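Feva is moving, and I got the keys tour

If you've ever tried to park outside Feva on a busy morning you already know why this is good news. The bedding and mending shop on Atham Street is packing up and moving into the old Tomaszewski bakery, four doors from the library, and the new place opens in January. I've been taking my pillows there for years (they do refills, which hardly anyone does anymore) so when Leokadia Głowacki asked if I wanted a look around before the paint dried, I pretty much ran over.

First thing: it's big! The old shop was a squeeze if two people had coats on. The bakery has 545 square feet out front and a back room nearly as large, and they kept the old counter with the flour drawers, which now hold zippers and thread. The oven is gone, sadly. Leokadia told me it took 4 people and most of an afternoon to get it out the door, and that was after they took the door off.

The mending side is what pays the bills these days. She says they did over 300 repairs last fall, mostly duvet covers, pillow covers and those white cushions with the piped edges that everybody in Trastanberg seems to own. Piping is the fiddly bit, apparently. When a corner goes you can't just run a line of stitches over it, you have to open up the seam, lay the cord back in and close it again, and if you rush it the whole edge puckers. 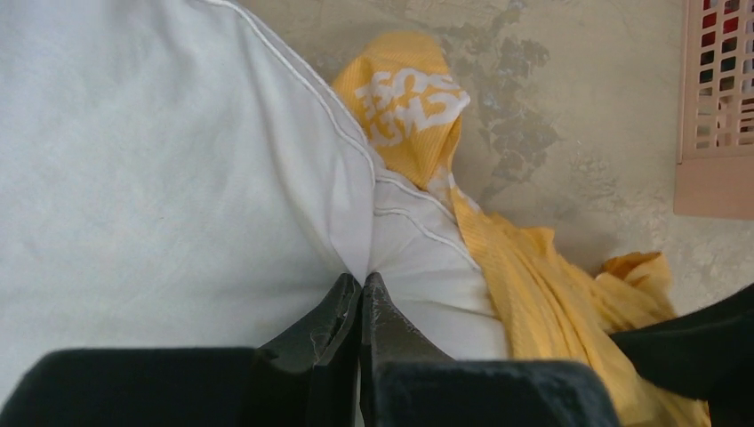

Prices are staying put through spring, which surprised me a little given the rent. A basic seam repair is still 6 dollars and refills are priced by weight like before. Zippers depend on length, so bring the thing in with you and don't try to describe it over the phone (I've done this, it goes badly).

Dinesh Rana, who used to run the alterations counter at the dry cleaner's, is joining full time and will take over hems and coats. He's also hoping to get a beginner sewing evening going in the back room once the lights are in. "Bring something you already ruined," he told me, "it takes the pressure off." I have a whole closet that qualifies, so I've put my name down.

The Atham Street shop stays open until the end of December. If you've got something waiting there, please go pick it up, because Leokadia would very much like to move fewer bags! Anything left after that goes over to the bakery with the rest, and your old ticket will still work. Parking is behind the library and free after 5 p.m.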